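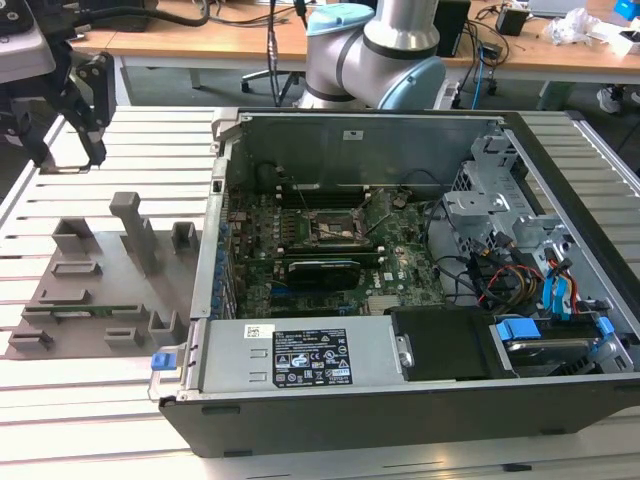 Fig. 1. Desktop tower with the side panel off and the CPU socket empty.

Unit 5: Depreciation, or Where the Money Went

Course handout, Bookkeeping for Small Shops
Instructor: Hedvika Krajčí

Read this before class. The chapter in the textbook covers the same ground in three times the space and has a cartoon of an owl.

Why we bother

Suppose a shop buys a computer for $600. The cash leaves on the day of purchase, and everyone feels it. The computer, though, goes on being useful for years. If you put the whole $600 down as an expense in the first month, that month looks like a disaster and every month after it looks like genius. Owners tend to accept the second part without question.

Depreciation spreads the cost over the time the thing is in use. It is a way of sharing out a cost you have already paid. It is not a savings account, and there is no pot of money at the end of it. Every term at least one person asks me where the pot is.

Straight line

Take the cost, subtract what you expect to get for the item at the end (the salvage value), and divide by the number of years you expect to use it.

Cost: $600
Salvage value: $0
Useful life: 5 years
Yearly depreciation: $120

The salvage value is a guess. So is the useful life. Accountants call these "estimates," and the word does wonders for everyone's nerves. Pick sensible numbers, write down how you got them, and don't change them just because the year went badly.

Book value is not a price

After 2 years our computer has a book value of $360. That does not mean a person exists who will give you $360 for it. Book value is the cost you haven't shared out yet. Market value is whatever a stranger will pay on a rainy afternoon. The two numbers are hardly on speaking terms.

The Veloso case

We will use Veloso, a picture framing shop, for the rest of the unit. Its owner, Uriel Alvarado, keeps receipts in a cookie tin and has strong feelings about his mat cutter. He bought the cutter for $3286 and plans to use it until one of them dies. For class purposes we will say ten years, with a salvage value of $286.

Yearly depreciation: $300

The entry at year end is:

Debit Depreciation Expense $300
Credit Accumulated Depreciation $300

Note that we leave the Equipment account alone. The original cost stays there, and the wear piles up in its own account next door. Students who credit Equipment directly will find the mistake in red on their homework, with no hard feelings on my side.

Repairs and improvements

A new blade for the cutter is a repair. Expense it. A new motor that adds years to its life is an improvement, so add it to the asset's cost and work out the yearly figure again. In between lies a gray area where bookkeepers go to argue - bring an opinion to class and be ready to lose it.

For next time

Do the schedule for the mat cutter, all ten years, by hand. Yes, by hand. Then work out what happens if Uriel sells it after year 5 for $1500. Is there a gain or a loss, and how big?

Questions about the homework go to Mirela Miranda, who grades it and is nicer than I am.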